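Vekis Hand Unit – Set-up and Operator Guide

Section 3. Recording a cloth task by hand

Read Section 2 first if the fingers have not been zeroed. A unit that has never been told where "closed" is will make up its own mind.

3.1 Before you pick up the unit

1. Charge the battery until the light on the dock stops blinking.
2. Wipe the camera lens with a dry cloth. Your sleeve does not count as a dry cloth, whatever you have been doing up to now.
3. Squeeze and release the fingers a few times. They should move together. If one lags, go back to Section 2.
4. Open Mukora on the paired tablet and choose New Task. Type a name you will recognize in a month. The shared library already has plenty of tasks called "test."
5. Lay one piece of cloth on a bed, table or other flat surface. Patterned covers are fine.

Note: Pick a cloth that differs clearly in color from whatever is under it. White towels on white sheets can wait until you have made peace with the simpler cases.

3.2 Recording

6. Hold the unit with the fingers pointing away from you and press Record. Wait for the beep, then wait three seconds more.
7. Move toward the cloth at the speed you would like the robot to use. It will copy your pace along with everything else, including the dramatic pause while you think about dinner.
8. Bring the open fingers to the edge or corner you plan to grasp. Close, lift, place, open.
9. Back away before pressing Stop.

Caution: Do not whip the unit around to get a better look. The fingers ride along with the camera and stay sharp, so the preview can fool you at a glance. Check the cloth instead.
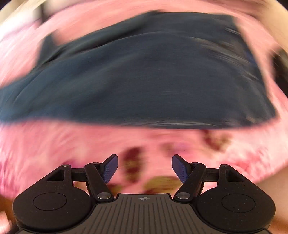

Figure 3-1. Motion blur during a fast sweep. The gripper is clear; the teal cloth and floral cover are streaked.

10. Play the take back at half speed. If the cloth is smeared while you are reaching for it, delete the take and go again, slower.

3.3 How many takes

Plan on over 400 good takes for a single fold. Move the cloth a little each time, and rumple it differently. People who lay it out perfectly every time end up with a robot that expects to be waited on.

3.4 Uploading

11. Dock the unit and tap Send to Drulteo.
12. Leave the dock powered until the tablet shows Complete. The bar likes to rest at the very end.

Error 926: the take has no finger data. Reseat the finger cable and record it again.

Caution: Unsent takes are erased when storage is full, oldest first and without a word of warning. Upload before you break for lunch.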